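Workplace Community Help
Automation and Staffing

Introducing a robot arm at a sorting bench: what should staff be told, and how will their duties change?

Posted by Lanying Zeng
Monday, June 23, 2025

I supervise the returns and sorting section of Zarnden, a firm that receives mixed household goods from retailers, checks them, and sends them on for resale or recycling. The section handles small items for the most part: hair accessories, pens, kitchen tools, toys, and similar goods. Ten people work there across two shifts. Management has approved the purchase of one robot arm with a two-finger gripper, which will be placed at a bench currently used by two members of staff on each shift.

Management has stated in writing that no position will be removed this year. I have no reason to doubt that statement, but it leaves several matters open, and the staff have raised them with me.

First, the staff at the bench are paid a small supplement for speed, calculated from the number of items sorted in a shift. If the arm takes part of the work, it is unclear how that supplement should be worked out.

Second, we have been told that employees will "support" the arm. I have not been able to obtain a description of what support means in practice, how much of the shift it takes up, or whether it requires training that we do not now provide.

Third, two of our longest-serving employees have said that they do not wish to work beside the equipment. I would like to treat this concern with respect, and I would also like to be fair to the others who would have to take their places.

I should be grateful for replies from anyone who has been through a similar change, in particular on the first three months. Our trial at the Paiva building begins shortly, and I have been asked to put a notice to staff in writing before then.

Posted by Venkatesh Reddy

I was responsible for the same kind of change at Karnach, where we placed an arm at a small-parts bench in April of last year. Our goods were similar to yours. I will take your points in order, although the second is the one on which I can say the most.

On the pay supplement, I would advise you to settle this before the arm is switched on. We did not. For the first pay period the supplement was calculated on the old basis, and the employees at the bench lost money while they were spending their time helping the machine. The complaint that followed was justified. We then paid each person the average of his or her supplement over the previous 30 working days, and kept that amount fixed until the new duties had been written down and given a rate of their own. If I were doing it again, the fixed amount would be in the first notice.

On the meaning of "support," the work at our bench came down to a number of small tasks that had not been in any job description. Someone has to set the goods out so that the arm can reach them. Someone has to watch for items that are held badly or dropped, and return them to the start. Small plastic goods are the hardest in this respect. An item that is thin and tall may be held well at one point and turn in the fingers at another, and a person at the bench comes to know which items will behave in this way long before the people who maintain the software do.

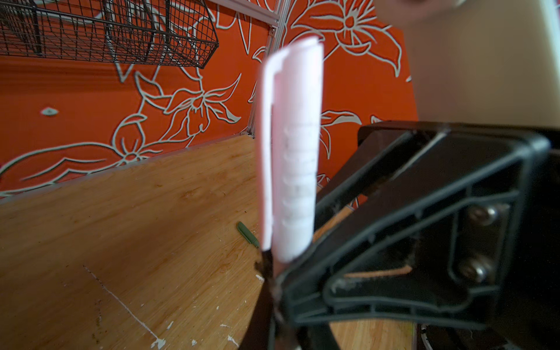

For that reason we asked the bench staff to keep a written log. Each entry gave the type of item, what went wrong, and what the employee did to correct it. In the first trial period they logged 216 entries, and nearly all of the changes later made to the settings came out of that log. I mention this because it altered how the employees regarded the work. They had expected to be watched by the technicians, and found that the technicians were waiting for their notes. Please make sure that time for the log is included in the shift. Ours was at first being written during breaks, and I had to put a stop to it.

The pace of the day also changed. A person sorting by hand sets his or her own rhythm and can talk to a neighbor. A person attending an arm waits, then acts, then waits again. Several employees told me they were more tired at the end of the shift than before, although they had lifted and handled less. We moved to a rotation in which nobody attended the arm for more than two hours at a time, and the complaints became fewer. They did not stop.

Cleaning was a further duty that had been left out of the plan. Lint and dust collect in the housing around the fingers, and the bench itself needs to be kept clear. Decide who does this, when it is done, and how the arm is to be made safe beforehand. Your supplier should give you the procedure in writing, and no employee should reach in until he or she has been trained in it.

As to the two employees who prefer not to work beside the equipment, we had three in the same position. I met each of them separately. One was concerned about injury and changed her mind after the safety training. One was concerned that he would be training his own replacement, and I could not give him a promise that went beyond the current year, so I told him that plainly. He moved to goods inward and has remained there. The third did not give a reason, and I did not press for one.

I would be willing to share the wording of our notice if you write to me through the message page.

Posted by Wostus Floor Lead

We got one of these two years ago. Tell people early and let them see it run before it goes on the bench. Ours arrived on a weekend and the morning shift walked in on it, which was a poor start.

Also ask what volume the business case is built on. Ours assumed 2,000 items a shift and it has never come near that with mixed goods. When the number was missed, the first thing anyone looked at was the people attending it.

Posted by Lanying Zeng

Thank you both. I have asked our payroll office to confirm a fixed supplement for the length of the trial, and the notice will not go out until I have that confirmation. The point about the expected volume had not occurred to me, and I have requested the figure from management.

Mr. Reddy — I have written to you through the message page regarding the notice. I would also be interested to know whether the log was kept on paper or on a shared computer, as only one of our benches has a screen nearby.

Posted by Venkatesh Reddy

It was kept on paper, in a bound book that stayed at the bench. One employee typed the entries up on Fridays, and that hour was paid. I have replied to your message and attached the notice.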